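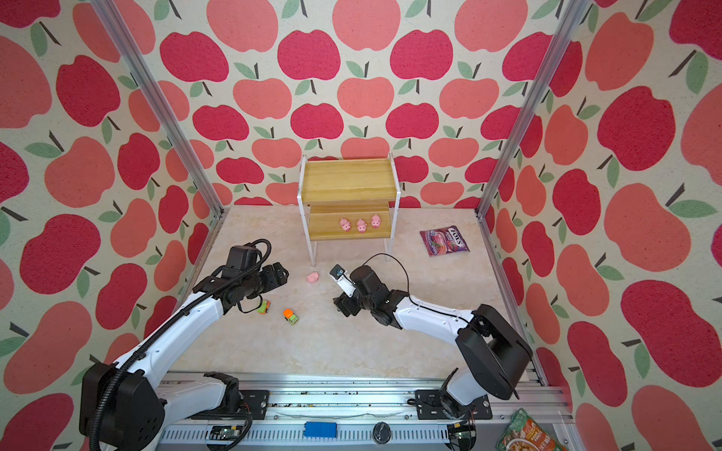

In Defense of the Useless Shelf

By Touran Azimi
2018-04-03

Print this article | E-mail this article

My brother-in-law, Tariq Bangash, owns 459 books and knows the number by heart. He regards any shelf that doesn't hold one of them as a wasted opportunity. When I told him I had given a small two-tier shelf over to pink pigs, he went quiet in the way people do when they are revising a will.

I don't see the problem. A shelf is a place for things you like looking at. The pigs do no work, they hold no reference material, and they have yet to ask me for a charger.
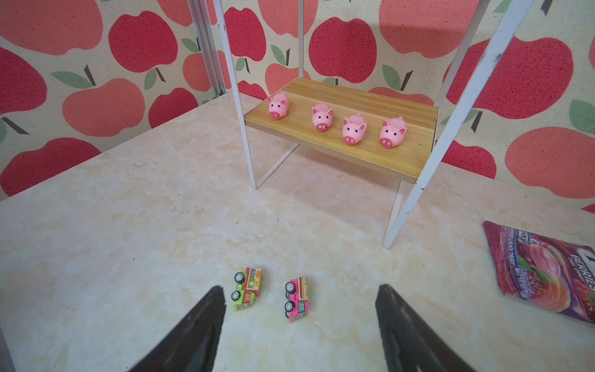

Pigs on the plank, trucks on their sides.

The tidying people would have me put them all in a bin. I have read their books (Tariq lent me 2, from the 459) and they agree that small objects should live in a container with a lid. But a pig in a bin is storage. A pig on a plank has a view, even if what it has a view of is a traffic accident.

The toy trucks are a harder case. They belong on the floor, I suppose, in the sense that they are often on it. I have tried giving them a parking space. They don't respect it, and at my age I won't be writing tickets.
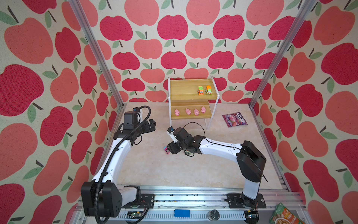

Then there is the matter of apple wallpaper, which Tariq says makes a room feel like the inside of a jam label. He means this as criticism. His own walls are a gray called Wudska, and after an hour with them I start thinking about my taxes. Give me big red apples tumbling every which way – I have never once looked at them and remembered a deadline.

So the pigs keep their plank. If Tariq wants it for his 460th book, he can take it up with them.

Related items
The Drawer We Don't Open
Against Matching Towels
Letters, April: Readers Defend Their Gravy Boats

Contact us | Copyright 2018 Wokusden | Back to top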